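## Setting up your Kilatis starter jar

I've killed enough sourdough starters to have opinions, so I wrote this part the way I'd tell a friend!

1. Wash the jar in hot water and let it air dry.
2. Zero your scale with the jar on it (I forget this constantly).
3. Add the flour packet, then 284 grams of lukewarm water.
4. Stir until there are no dry bits, and rest the lid on top.

**Caution:** don't screw the lid down. Gas builds up, and glass can crack.

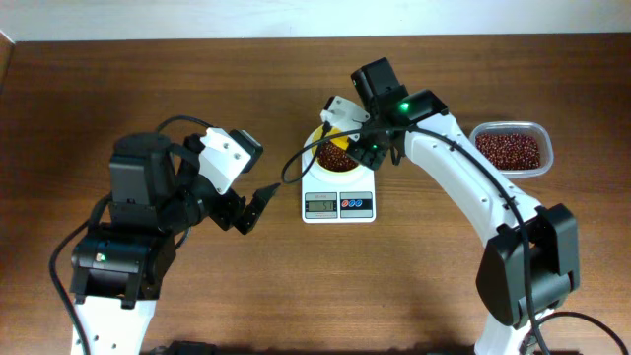
Now leave it on the counter for three days, stirring once a day. Mine smelled like old socks on day two and I nearly tossed it – please don't, that's normal.

5. Pour off half and feed it again.
6. Move it to the fridge once it doubles between feedings.

**Note:** if your kitchen runs cold, like mine did all through May, give it an extra day or so.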